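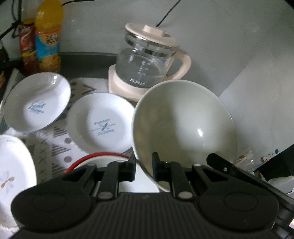 4.2 Does a crowded table change what people say they ate?

Much of the work on meal recall rests on a claim that sounds obvious and has rarely been checked: the more dishes on a table, the worse people are at reporting what they took from it. The claim usually arrives with a story attached. Shared dishes have no clear portions, the story goes, so diners lose track, and the missing food shows up later as under-reporting in the diary. We were not persuaded by this when we began, and we are only partly persuaded now.

The trouble starts with what counts as crowded. Earlier studies tend to treat the number of dishes as a stand-in for the number of foods. A table can be full of plates that all hold the same thing, and a single large bowl can hold a stew with more ingredients than most diners could name. If recall gets worse as plates are added, that may say something about variety, or about sharing, or about how long people sit at the table. The plate count cannot tell these apart.

We ran our comparison in Salem with 100 adults, each of whom ate one evening meal with us and was asked about it the next day. Half were given a single plate that had been filled in the kitchen. The other half served themselves from shared dishes set out in the middle of the table (Figure 3). The foods were the same in both groups. Serving dishes were weighed before and after the meal, and in the shared group each diner's plate was also weighed after every helping. Interviews followed a fixed script and were done by staff who did not know which group a person had been in, although several diners gave it away in their first sentence.

Figure 3. Table setting, shared-dish condition.

The shared group did report less than they ate. So did the plated group. The gap between the two was smaller than we had been led to expect, and most of it came from one kind of food: sauces and dressings, which people in the shared group tended to leave out altogether. When sauces were set aside, the two groups looked much alike. A reader who wants to call this support for the crowding claim can do so, but it seems to us a finding about sauce.

Second helpings deserve a separate word. It is often said that people forget them. Our diners mostly remembered that they had gone back, and many could say what for. What they got wrong was the amount, nearly always described as "a bit more" even when the second helping weighed more than the first. Interview scripts that ask only whether a person had seconds will miss this, and the script in wide use does exactly that.

There are reasons to be careful with our own numbers too. People who know their food is being weighed may pay more attention to it -- Begay, who ran the interviews, noted that some diners were plainly rehearsing their answers over dessert. Rochelle Begay also raised the question of dish size. Our serving bowls differed a good deal in size, and a large bowl may make any helping taken from it seem small. We did not vary this on purpose and cannot say how much it mattered. Nor did we seat families together. Strangers at a table are polite about the last spoonful in a way that relatives are not, and it would be odd if that had no effect on what was eaten or remembered.

We also looked at whether a reminder helped. In April, a smaller set of diners from the shared group came back for a repeat meal and were shown a printed list of the foods before the interview. Their reports were longer. They were not clearly better, as the list brought back some forgotten sauces and also drew out claims to have eaten things that the scales say stayed in the dish. Studies that judge a recall aid by the number of items it produces should be read with this in mind.

Taken at face value, then, the shared table is a weaker source of error than the literature suggests, and the correction factors now applied to shared meals look too large for meals like ours. Whether they suit other kinds of meals is a question we cannot answer from one city and one menu. Section 4.3 turns to the timing of the interview, where the differences were harder to explain away.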